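Chapter 7

Shared Space and Shared Rules: Religious Communities in One Town

Aims of the chapter

By the end of this chapter you should be able to explain what is meant by an inter-faith arrangement, tell apart the formal and informal kinds, and apply the three-level model of contact to a case of your own choosing. You should also be able to state the main objections to that model. Students who have not read Chapter 5, on congregations as legal bodies, should do so first, as the terms "trustee", "lay officer" and "licence to occupy" are used here without further definition.

7.1 The question

Most writing on relations between religious groups begins with belief. It asks what each group holds to be true, where the teachings overlap and where they cannot be made to agree. That work has its place and is dealt with in Part Three. The present chapter begins elsewhere, with the ordinary business of living in the same place: who may use a hall on a given evening, where a burial ground is to be laid out, how noise is dealt with during a fast or a festival, and who speaks for a community when a public body asks for its view.

These matters are often treated as minor. The records suggest otherwise. In the town of Kaladberg, the case used throughout this chapter, the minutes of the joint council contain 652 separate items of business. Very few concern doctrine. The greater number deal with buildings, dates, money and the wording of letters.

7.2 Terms

An inter-faith arrangement is any settled practice by which two or more religious communities manage a matter that affects them all. The word "settled" is important. A single shared meal is an event. A meal held each September under the same understanding, with the cost divided in the same way, is an arrangement.

A formal arrangement is one set down in writing and agreed by persons with authority to bind their community. An informal arrangement rests on habit and on the standing of the people involved. The two are often found together. A written agreement on the use of a building may say nothing about who holds the spare key, and that question may cause more trouble than any clause in the text.

A representative is a person who speaks for a community in dealings with others. It should not be assumed that the representative is a religious leader. Gladys Mushi, whose study of Kaladberg is the main source for this chapter, found that the most effective representatives were lay officers with long service and no duty to preach. She suggests that such people can give way on a practical point without seeming to give way on a religious one. The suggestion is plausible, but her evidence for it comes from interviews with the officers themselves, and should be read with that in mind.

7.3 Three levels of contact

Mushi divides contact between communities into three levels. The first is contact between officers, by letter, telephone or meeting. The second is contact between members in an organised setting, such as a study group or a visit to another place of worship. The third is contact between members in daily life, at work, in schools and between neighbours.

The levels do not rise and fall together. A town may have cordial relations between officers and almost no organised contact between members. It may have close daily contact and no official relations at all.
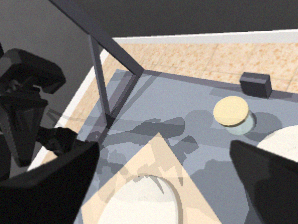 The second of these conditions is the more common, and it is also the harder to study. Daily contact leaves few documents. A researcher who relies on minutes and correspondence will see the first level clearly, the second in part and the third hardly at all. The usual remedy is a household survey. Mushi's survey received 2,816 replies, a good return for a town of Kaladberg's size, although older members of every community were over-represented.

7.4 The Praltarness agreement

Praltarness is a district on the northern side of Kaladberg. A former chapel there passed out of regular use and was placed on the market. Two congregations wished to use it, and neither could meet the cost alone. The agreement they reached is reproduced in the appendix to this chapter. Its main provisions were as follows.

Ownership was vested in a separate body, with an equal number of trustees from each congregation. Neither congregation held the building as tenant of the other.

Fixed hours were assigned for worship. Hours outside these were open to either side on written request, and a request could be refused only on stated grounds.

Religious objects were to be stored when not in use. Each congregation had its own locked room.

Disputes were to go first to the trustees and then to an outside person acceptable to both sides.

The agreement did not mention shared worship. This was deliberate. Letters between the two sets of officers show that an early draft contained a passage on "common prayer for the good of the town", and that it was struck out at the request of both — each side believing that its own members would object. The survey later showed that members were more evenly divided on the point than their officers had supposed.

7.5 Objections to the model

Two objections deserve attention at this stage. The first is that the model treats each community as a single body. In practice there are divisions of language, age and descent within every congregation, and a representative may speak for one part only. The second is that it leaves out public authorities. In Kaladberg the local council was never a party to the Praltarness agreement, but its planning rules shaped several of the terms — the limit on evening hours in particular.

Mushi accepts the first objection and answers the second by treating public authorities as a condition under which contact takes place. Whether this is enough is considered in section 7.8, after the comparative material has been set out.

7.6 Reading the sources

The extracts that follow are taken from minutes, letters and survey replies. Spelling has been made regular and private names have been removed. Where a passage has been shortened, the cut is marked. Before reading each extract, note who wrote it, for whom, and at which of the three levels the contact took place. Extracts A to D concern the sale of the chapel and should be read in order. The remaining extracts may be taken separately.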